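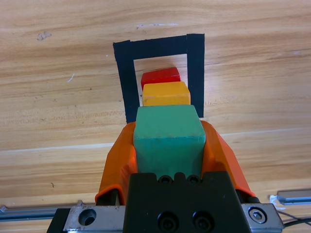 Marking out a tape bay for blocks on a wooden table

Last revised 2024-06-15

A tape bay is a rectangle of black tape that shows where blocks are to be set down. It takes a few minutes to lay and comes up again without tools.

What you need

Matt black cloth tape, a steel rule, scissors, a soft pencil, a dry cloth. We use the Prisum tape from the Lotlow order; any cloth tape with a low-tack adhesive will do.

Laying the outline

1. Wipe the table along the grain and leave it for 3 minutes.
2. Put the blocks down in their intended line and mark a rectangle around them in pencil, leaving a finger's width at each side. Take the blocks away.
3. Lay the top strip first. Do not use the grain as a guide, as it is seldom parallel to the table edge. Measure from the edge at both ends.
4. Run the side strips down from the ends of the top strip. Check both with the rule before pressing - a side strip tends to drift outwards as it is pulled off the roll.
5. Close the bottom, then rub all the strips down from the middle to the ends.

Scissor-cut edges will be slightly uneven. Measure from the inner edge of the tape every time and this makes no difference.

Placing the blocks

Painted wooden blocks go in one behind another. Where widths differ, line up the left sides and let the wider block run towards the right-hand strip.

Foam blocks need more care. They are light and shift when the table is knocked, so stand them on a flat part of the top, clear of holes and old marks. Pale patches in the wood can be ignored if the surface is smooth to the touch. 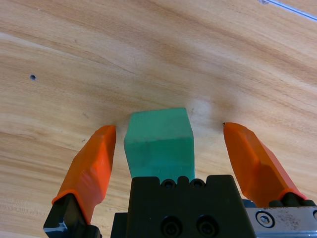
One reader objects to the advice on foam: cloth tape left down since October had lifted the finish when it was peeled, and the foam blocks then dragged on the bare spots. The reader now replaces the strips every 52 days and warms each one by hand before pulling it back low and slow.

Removal

Start at a corner and pull along the grain. Rub off any residue with a dry cloth.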